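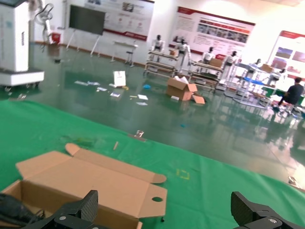 Drakotow 项目组

纸盒折叠工位自动化项目进展报告
2020年9月2日

本期工作集中在纸盒展平与成型两道工序。Julton 资助的设备已全部到位,折盒动作由机械手在绿色台布的工作台上练习,盒坯用黄色标记定位。目前一只盒子平均用时64秒,熟练工人为35秒,速度差距仍然明显。本期共完成353次有记录的试折,失败多出在插舌对不准槽口,其次是盒坯被夹爪带偏。

人员方面,原折盒岗位有3人。一人转做设备看护,负责上料、复位和记录故障;一人调到质检;另一人仍在手工线上,旺季订单离不开手工。三人工资未变,但看护岗位要久坐,还要盯屏幕,当事人反映比原来累眼睛,我们已把连续看护时间改短,中间安排换岗。 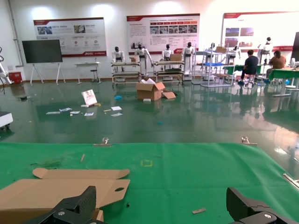
调到质检的同事还在补课,主要是看图纸和填写 Skaltano 系统里的单据,预计十月可以独立上岗。Riihimäki 分厂问过能否派人来学,我们答复等插舌问题解决后再定。

下期计划:更换夹爪指面材料,重做盒坯定位;工位边的纸屑和包装料每班清理一次,写进交接表。经费使用与预算基本一致,培训一项略超,超出部分从差旅费中调剂,请予批准。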